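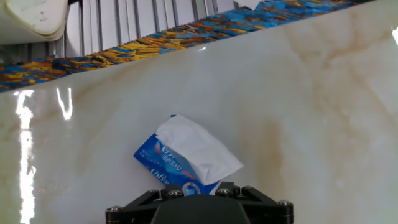
Fletetti -- tissue packs and the tops they sit on

README, last touched 6/28/21

Hi, and thanks for downloading this! Fletetti is my picture set of tissues in ordinary spots around the house: soft packs, boxes, the little pocket ones, on counters and tables and windowsills. I started it when I wanted reference pictures of a crumpled tissue half out of its pack and could only find studio shots where the tissue stands up like a sail. Mine don't. They flop over the side, they get creased, they point off in some direction of their own, and I like them that way.

What you get

There are 408 pictures in the folder and 346 of them have notes. The rest are fine to use, I just haven't written them up yet (August, I hope). Notes live in one plain text file called notes.txt, one line per picture, and each line gives you:

pack: soft or box
color: the main color of the wrapper, in a plain word like blue or green
tissue: in, out, or crumpled
surface: what the pack is resting on
lies: straight or tilted

So a blue soft pack with its tissue sticking out in a rumpled sheet, lying at an angle on shiny cream marble, comes out as: soft, blue, crumpled, marble, tilted. I kept the words short on purpose so you can search them without guessing how I spelled something.

About the surfaces

I sorted everything into 6 surface folders: marble, wood, cloth, tile, glass and other. Marble is my favorite and also the biggest pain. The glossy kind with beige and tan veins can look wet in a picture, and I went back and forth for ages over whether to have a "wet" tag. I dropped it. A picture of polished stone can't tell you if somebody just wiped it, so please don't go adding that one back in!

I also write "marble" for anything that looks like marble. I'm not a stone person. If you are, and you spot something that should be called something else, send me the file name and I'll change it.

About the wrappers

Lettering on a soft pack bends with the plastic, runs at a slant, or disappears partway through a word. I don't record brand names at all. I tried at first -- it was hopeless, I'd get four letters and start making up the rest. If you need the text for a reading project, you'll have to do your own pass, and I'd suggest a "partly readable" option or you'll go nuts.

Color is the main background color only. White print on blue plastic is still "blue," and a tiny bit of pink in the design doesn't count.

Known problems

The tissue tag is shaky in 2 folders, cloth and other, where a white tissue on a pale background is hard to make out. "Crumpled" is my own call everywhere. I use it when there are folds you'd notice from across a room.

Names of things

Wynne is the older version with boxes only. Cullon is the little script that checks notes.txt for typos, and it sits in the tools folder. Run it after you edit anything, it's quick.

Use and thanks

Use the pictures for whatever you like, drawing practice included. A link back to the Helten page would be nice but I won't chase you. Corrections go to the address in contact.txt, and please put the file name in the subject line.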